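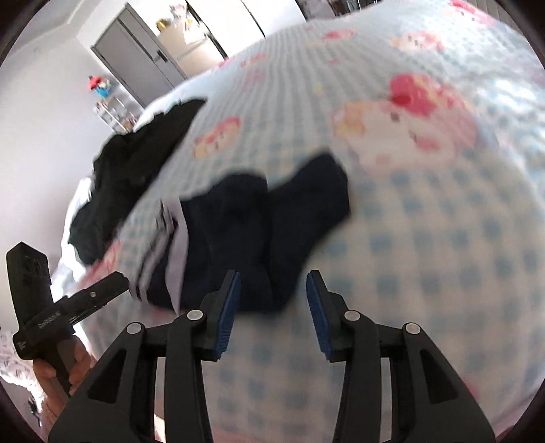

Home | News | Member Services | Help Desk | Contact

Reading time: 2 minutes

Changes to browser extensions on member accounts

Beginning in June, the Handcombe Members' Network will limit which browser extensions may be used while signed in to the member portal. The change follows a review by our accounts office of add-ons that ask for permission to read and alter pages on every website a person visits.

The review was led by Boglárka Antal, head of account security. Her office looked at 950 portal accounts whose holders had agreed to take part. Roughly a third had at least one extension with full page access, and many of those members did not recall installing it. Coupon finders and toolbar search tools were the most common. Several had changed ownership after they were first installed, and members had received no notice of the new owner.

Under the new rules, password managers, screen readers and translation tools will continue to work as before. Other extensions with full page access will trigger a notice at sign-in, asking the member to switch the extension off for the portal or to use a private window. Members who take neither step will still be able to read messages but will not be able to change payment or contact details.

Members are asked to open the extensions page in their browser before the change takes effect and remove anything they do not recognize. Removing an extension does not always cancel permissions granted to a linked social media account – these must be withdrawn separately, in the settings of the account concerned.

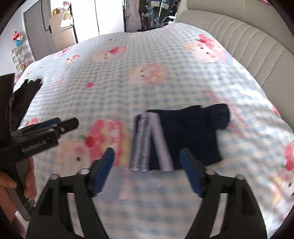 Quilted duvet and beige upholstered headboard.

Members who use the Skadon sign-in app should install version 2 before Friday. Earlier versions will not display the new notice correctly.

Questions may be sent to Kálmán Csizmadia at the Help Desk, extension 1738. The desk is open until 5 p.m. Requests for an exemption on accessibility grounds will be handled first and should name the extension and the browser in use.

This site uses cookies to remember your preferences. Accept | Manage settings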